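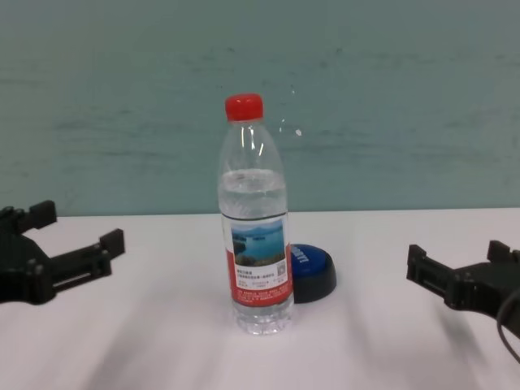

Cataloger, aerial photographs (part time, fixed term)
Lurnstead Canal Archive

The Lurnstead Canal Archive holds 3,047 aerial views of locks, basins, towpaths and the occasional pilot's thumb. Of these, 2,183 have been cataloged. The rest are in boxes labeled "Misc." by someone who retired before we could ask.

We need a cataloger to work through them. You will identify the site, write a short scope note, record the direction of view and assign a number from our numbering system, which was designed in two halves by people who weren't speaking.

The first job is the Gisler flights, which cover the Bruver Canal from the sea lock up to the Pukell aqueduct. Many of the prints say only "lock, from west." There are a lot of locks, and most of them can be seen from the west.

You should have:
Experience describing photographs, maps or engineering drawings
Enough knowledge of waterways to tell a dry dock from a drained lock
Clear, plain writing. "Evocative" is not a direction of view
Patience with a database that logs you out during lunch, and sometimes because of it

A library or archives degree is welcome but not required. Being able to read a faded pencil note upside down will count in your favor.

The post is 60 hours a month, on site at Lurnstead. The reading room is heated to suit the negatives, so bring a sweater. Parking is free if you arrive before the anglers.

To apply, send a resume and a catalog entry of no more than 700 words for any structure near your home. Bus shelters are fine. Applications opened June 22, 2023, and close at the end of June. Interviews will be held in the map room, once we have found the second chair.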